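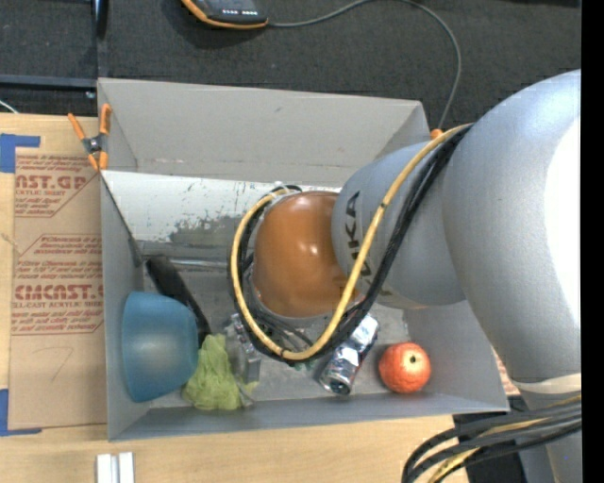 About Skoltum

Skoltum sells used kitchenware by the bin. Bowls, ladles, sieves, pans, lids, the odd rolling pin. We buy from house clearances, closing restaurants and people who are moving somewhere smaller, we sort what we bought, and we sell it on from a building on Entwistle Street and through the order form on this site.

We have read a lot of About pages in this trade and most of them claim more than a secondhand bowl can deliver. You will be told that a set of matching containers is going to change how you cook. We doubt it. A blue bowl holds salad or it holds keys, and if you didn't cook on weeknights before you bought it you probably won't afterward. So please read the rest of this page as a description of a shop.

How we started

Vsevolod Bondarchuk opened Skoltum after eleven years of buying stock for a restaurant supplier. He had watched good steel go to scrap while new pans with thin bottoms went out the front door at full price. His first load came from a school cafeteria, 350 pieces, and he admits he overpaid for it. A third of the lids fit nothing. We still have some of them, if you have a pot with an unusual rim.

The Gamora room, where most of the sorting is done, is named after the paint brand on the old sign that was there when we took the lease. There's no other story behind it.

How we sort

Everything comes out of its box and goes into an open gray bin. We tried other systems. We spent a winter on color-coded tubs, which worked well until the day we had more yellow things than yellow tubs, and a consultant sold us a labeling scheme called Jemutitz that needed a code for every item. It lasted until November. Whoever writes these schemes has never had to decide whether a fish slice is a spatula.

The gray bins are scuffed, and in places the worn surfaces have chipped. We've been asked whether that puts customers off. Perhaps it does. They don't get thrown out for being ugly, and we would be suspicious of a used goods dealer whose bins all looked new.

The rules for a bin are short:

Bowls go in first, on their sides if they won't nest.
Long handles lie flat along the bottom.
Glass and ceramic never share a bin with cast iron.
Anything with a crack, a loose rivet or a flaking coating goes to the reject shelf.
When you can't see what's at the bottom, the bin is full.

What we sell

Mixed bins are our main business. You choose a size and tell us whether you want mostly prep, mostly cooking or mostly serving, and we fill it. A small bin has 50 pieces and a large one has 200. You can't pick the individual items in a mixed bin, and we won't promise you a matching set, though people do sometimes get one by luck.

Single items are on the tables at Entwistle Street. Prices are written on tape. We keep roughly 1250 single pieces out at a time, and the stock changes often enough that calling ahead about one particular ladle is rarely worth your while. Call anyway if you like.

We don't sell knives by mail, and we don't sell pressure cookers at all. Nor do we buy nonstick pans, whatever the seller says about how gently they were treated. We've heard that one before.

Claims we don't make

We don't call anything vintage unless we can say when it was made, and usually we can't. "Restaurant quality" is another phrase you won't find on our tape, having seen what some restaurants cook with.

We'd like to think that buying used keeps things out of the landfill, and sometimes it must. Some of what we sell will be back in a clearance box in five years all the same, and we don't have a figure for how much, so we don't print one. Be careful with shops that do, and ask them how they counted.

Selling to us

Bring it in a box, clean if possible. We look through it while you wait and offer one price for the lot. The price doesn't go up because it was your aunt's, sorry. If you don't like the offer, take it home again, no hard feelings. For restaurant and school kitchens we come to you, and we need to know beforehand whether there are stairs.

Returns

Mixed bins can come back within two weeks, complete. Single items can be exchanged at the counter if you still have the tape.

Page last revised January 7, 2018.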